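Trirkbridge Neighbors Board > House and Home > Fridge door swings the wrong way, worth reversing?

stergiou_k
January 18, 2019
We moved into the place on Alden in December and the fridge came with it. The door opens toward the wall, so you have to walk all the way around it to put groceries away. The hinge covers look like they pop off and there are plugged holes on the other side. Has anyone swapped a door over themselves? The manual is long gone.

millpond52
Did mine two years ago. Took an afternoon. Empty the door shelves, tape the door shut, take off the top hinge, lift the door off the bottom pin, move everything to the other side. The handle moves too. Get a second person to hold the door because it is heavier than you think.

Nerkby Pete
Check the top for wires first. If there is a display or a water line in the door, leave it alone. Some of those can't be reversed at all, whatever the holes look like.

stergiou_k
No display, no water. Plain top freezer model. I would rather not pay a service call if it is mostly screws.

I think I gain a usable stretch of counter if the door goes the other way.
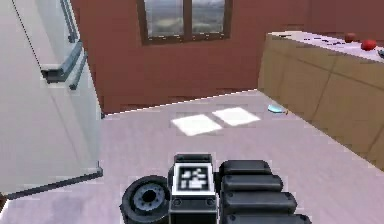

The other thing I'm trying to settle is the gap. Right now the fridge sits tight to the side wall and the door only gets to 90 degrees, so the crisper drawers catch on the door bins. I can pull it out up to 2 inches before it blocks the drawer across from it.

millpond52
2 inches might be enough by itself. Try that before you take anything apart. Mine had the same drawer problem and I didn't need the full swing, just a bit past square.

tess on the hill
I disagree with doing this yourself. We tried it and the door never sealed right afterward. Frost all over the freezer by the next month. Ended up calling Spyros Triantafyllou, the appliance guy over by the feed store, and he had it lined up in 15 minutes. He charged us 52 dollars.

Nerkby Pete
Sounds like the gasket took a set. You can warm it with a hair dryer and it will usually go back. Not a reason to pay somebody.

tess on the hill
We did the hair dryer. It was the hinge, it needed a shim.

millpond52
Then it needed a shim - they cost next to nothing. Close the door on a piece of paper and pull. Do that every few inches. If it slides out easily anywhere, the door is off.

stergiou_k
OK. Plan is to pull it out from the wall first and live with that for a week. If the drawers still catch I'll do the hinges. Does anyone know what size socket the top hinge takes?

Nerkby Pete
Depends on the make. Try 5/16 first. The bottom one on mine was a Torx.

gbarrow13
Level it while you have it pulled out. Front feet slightly higher than the back so the door closes by itself. Half the fridges in this town are leaning forward.

tess on the hill
Agree with that one at least. And unplug it before you start.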